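Home News Range Stockists Contact

MADHOLM OPENS ITS JUNK DRAWER TABLE IN MAY

I'm Svenja Kettler, I look after the shop floor at Madholm, and I've been itching to tell people about this one! From May we're running drop-in sorting mornings at our Lavico store. Bring in a bag of whatever's been breeding in your kitchen drawer (foam darts, half-used packets, boxes you kept for no reason) and we'll give you a big clear table and a hand with it. Doors open at 9, and there's room for 70 people across the morning.

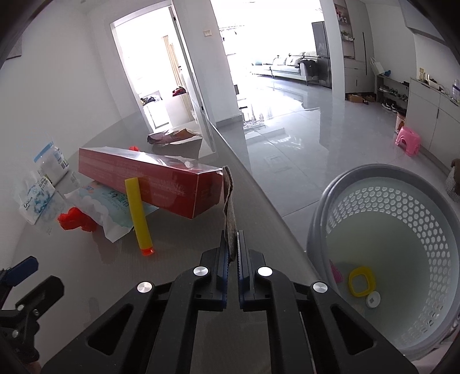

Do I have to buy anything?
It's free, and you can take everything home again in the bag you brought.

My colleague Edivaldo Teixeira came up with the method, and it's dead simple: tip the lot out, put the long boxes down first, then group the soft packets and bags beside them. Toys get their own pile, whatever colour they are. I tried it at home and got through some 400 bits and bobs before tea, which my family is still hearing about.

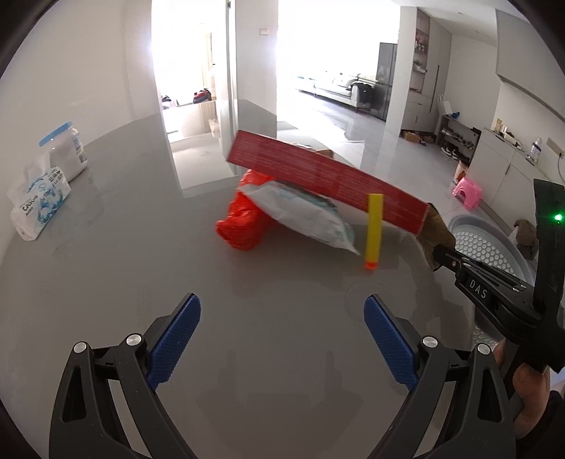 A red box, a red bag and a few small things on the sorting table.

We'll also have our Flemex drawer trays out to try, all 303 of them, so have a play while you're in. Bookings are through the Lavico counter.

Media contact: Svenja Kettler, Madholm | © Madholm | Back to top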